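March

Open day at Pornik this afternoon, out past Rirnside. Esther Masanja drove and I paid for parking, 12 dollars, which seemed like a lot for a gravel lot. They split us into groups of 20 and ours went in at one.

First stop was the packing line. It was loud and I couldn't hear the guide. Then upstairs to the room with the two-armed robot, which I liked best. The job was packing a kid's backpack from things on a table. A young man from Lyimo ran it and answered questions the whole time.
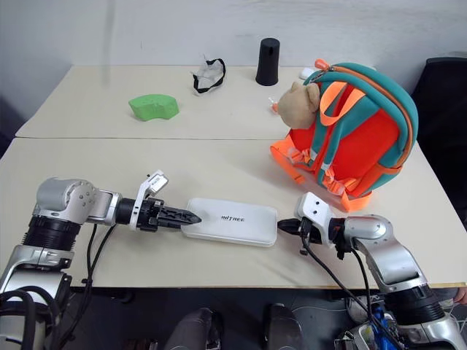 I asked how they teach it, and he said a person guides the arms through the same job over and over. They have 3,000 runs saved so far and want more. Esther asked whether it could do her suitcase. He said zippers are still hard for it. She liked the bear on the bag and wanted to know where they bought it, but he didn't know.

We stayed through several tries and missed the talk at 2:30. Coffee was in the lobby, weak, with good lemon cookies. I picked up a brochure for the Drodwood site, which opens to visitors in the fall.

Home by five. Feet sore. Need to call about the gutter tomorrow and give Esther back her umbrella.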